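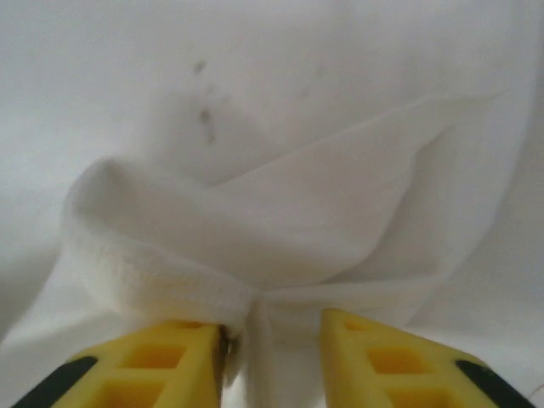 Search course materials Enter keywords

TX 326 Care and Handling of Household Textiles
Unit 4: Sorting, holding and folding flat goods
Notes prepared by Brigitta Holzer. Revised in August with corrections from Yuzhen Hao.
7 min read

4.1 Scope

Unit 3 ended at the dryer door. These notes cover the stretch between the dryer and the shelf: separating the load, finding the edges of a piece, folding it, and stacking it. The unit deals with flat goods only (napkins, towels, pillowcases, plain cloths). Shaped garments are in Unit 5, and fitted sheets are treated separately in the Indau supplement.

Bring the Trullent workbook to the practical. The fold diagrams are not reproduced in these notes.

4.2 Terms

Flat good. Any piece that lies in a single layer when spread, without darts, sleeves or elastic.

Face and back. The face is the side meant to be seen. On plain white cloth the two may look the same; check the hem, where the turned edge is on the back.

Selvage. The finished edge formed on the loom, parallel to the warp. It stretches least. A cut piece may have no selvage left.

Gather. Several layers drawn together at one point by the hand. A gather holds securely but hides the corners.

Edge hold. One or two layers held at the hem. An edge hold gives control of direction and is the starting position for every fold in this unit.

Set crease. A crease that has cooled under pressure. It will not shake out and needs moisture or heat.

4.3 Sorting after drying

Sorting before the wash is by color, soil and temperature. Sorting after drying is by color, type and size, in that order. Color comes first even though the risk of dye transfer is low by this stage. The reason is lint. Dark goods show white lint at arm's length, and white goods pick up dark fibers that are hard to find until the piece is pressed.

The working rule is one color group on the table, the other in a container. Use a container with openings in the sides if the goods have come straight from the dryer. Solid tubs hold residual moisture at the bottom of the pile.

Do not fold a piece on top of an unsorted heap. The heap is uneven, the fold will be uneven, and lint moves between the two.

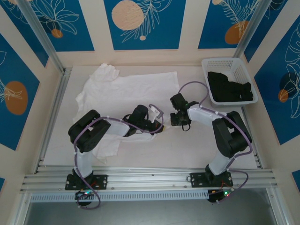
Fig. 4.1 Separation by color. White cloth on the work surface; black items held back in a white plastic mesh basket.

The basket goes at a far corner of the table, where it does not take up folding space. Left or right depends on the layout of the room. Bendik Tangen's group ran the exercise both ways and recorded no difference in time per piece, so the course does not specify a side.

4.4 From gather to edge hold

Most pieces leave the pile as a gather, because that is how the hand picks up a heap. The step from gather to edge hold is where beginners lose the most time. The usual error is to pull at random until a corner shows.

Procedure:

1. Lift the piece by the gather until it clears the table.
2. Let it hang until it stops turning. The lowest point is normally a corner.
3. Take the lowest point with the free hand.
4. Release the gather and let the piece drop from the corner.
5. Run the other hand along the hem to the next corner. Keep the hem between thumb and forefinger; do not jump ahead.
6. Lay the piece down, far edge first, and draw it toward you.

Step 5 fails if the hem is rolled. Flatten it on the table and start again from step 3. Heavy towels can be handled the same way, but the lowest point is less distinct and it may be quicker to find the hem by touch while the piece is on the table.

On a white surface, a white cloth has little visible edge. Work by touch, or move to a darker table if one is free. Trinidad Pereyra's note on lighting (workbook appendix) recommends a lamp placed low and to one side so that the wrinkles and hem cast a shadow.

4.5 Spreading

Smooth from the center outward with the flat of the hand. Two passes are enough for a napkin. A wrinkled edge should be pulled along its own length, parallel to the hem. Pulling diagonally puts the piece on the bias and it will not square up; the corners then miss by a finger width or more at the first fold.

Check before folding:
- all four corners visible
- no part tucked underneath
- hems facing down
- labels at the near edge

4.6 Folding

Standard flat fold, as in the Chiriac sequence:

a. Fold the far edge to the near edge. Match the corners first, then smooth toward the fold.
b. Fold left to right.
c. Fold in half again if the piece is larger than the shelf template.

The folded edge faces outward on the shelf, the open edges face the back. This allows single pieces to be taken without pulling the layers of the next one.

Thirds are used for bath towels only. The first third is brought in slightly short, otherwise the final edge overhangs. Students often ask by how much. It depends on the pile of the towel - one thickness of the cloth is a workable starting point.

4.7 Stacking

Stack by size, largest at the bottom, and turn every other piece if the hems are thick. A stack that leans has usually been built with all the hems on one side. Do not press down on it to correct it. Take it apart to the level where the lean starts.

Pieces folded while still warm should stand open for a while before they go into a closed cabinet. A set crease from a badly placed fold goes back to pressing.

4.8 Practical

Held in room 178. Each student works through one mixed load. Record the time from the first lift to the last piece stacked, and note separately any piece that had to be refolded, with the cause (edge lost, bias, corner mismatch, other). Use the Ristimton log sheet. Enter the load number in the top box; do not enter your name.

Dark goods are folded second. Wipe the table between the two groups.

Log sheets go to Roald Engebretsen by 4 p.m. on the day of the practical. Late sheets are accepted if the load number is complete.

4.9 Reading

Trullent workbook, chapter on flat goods, all diagrams
Indau supplement, introduction only
Holzer, handout on lint transfer (Unit 2), reread the section on dark cotton

Unit 5 begins with shirts. Bring one long-sleeved shirt of your own, buttoned and unironed.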